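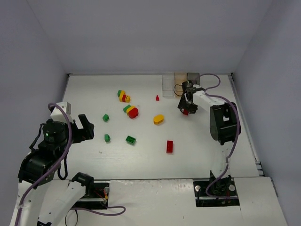

Anouk Martens objected, when she read an early draft of this section, that a planner for two arms ought to plan for two arms, and that anything which lets one of them go first is only a polite way of avoiding the problem. We have kept her objection in mind throughout, and we think it is partly right. What follows is our attempt to say where it is right and where, for the kind of tabletop work we care about, going first turns out to be good enough.

Figure 4. The shared workspace used for the sorting trials, with toy building pieces between the two arms. The right gripper holds a small red piece; the left gripper is open and empty.

4.2 Sharing the table between two planners

Each arm in our setup is driven by its own copy of Fleder, the motion planner we described in the previous section. The two copies do not talk to each other directly. They both talk to a small program we call Hasero, whose only job is to keep track of which parts of the table are spoken for and for how long. When a planner wants to move, it sends Hasero the space its arm would sweep through, cut into short time steps, and Hasero either grants the whole request or sends back the first step that causes trouble. The planner may then wait, or look for another way around.

We were tempted — and for a good part of the summer we gave in to the temptation — to let Hasero grant part of a request, so that an arm could at least get started. This made for lively motion and a great many awkward pauses halfway to a piece, with each arm holding ground the other one needed. Granting all or nothing is duller to watch and much easier to reason about, and we would gladly recommend it to anyone starting out.

An arm that is holding a piece needs a little more care than an arm that is not. The piece sticks out past the fingers by an amount that depends on how it was grasped, so we grow the swept space by the longest side of the piece until it has been let go. A carrying arm also wins any tie. If both arms are carrying, the older request wins, and the other planner has to ask again.

We ran 600 sorting trials in this way. In 108 of them at least one request was turned down, and the planners settled the matter by themselves in all but 2. Both of those were cases of the kind Anouk Martens had in mind, where two pieces lay so close together that neither order of going was any use, and only a joint plan would have helped. We come back to them in Section 5, together with the Verbeke variant of the planner, which searches over both arms at once but takes roughly 4 times as long to answer.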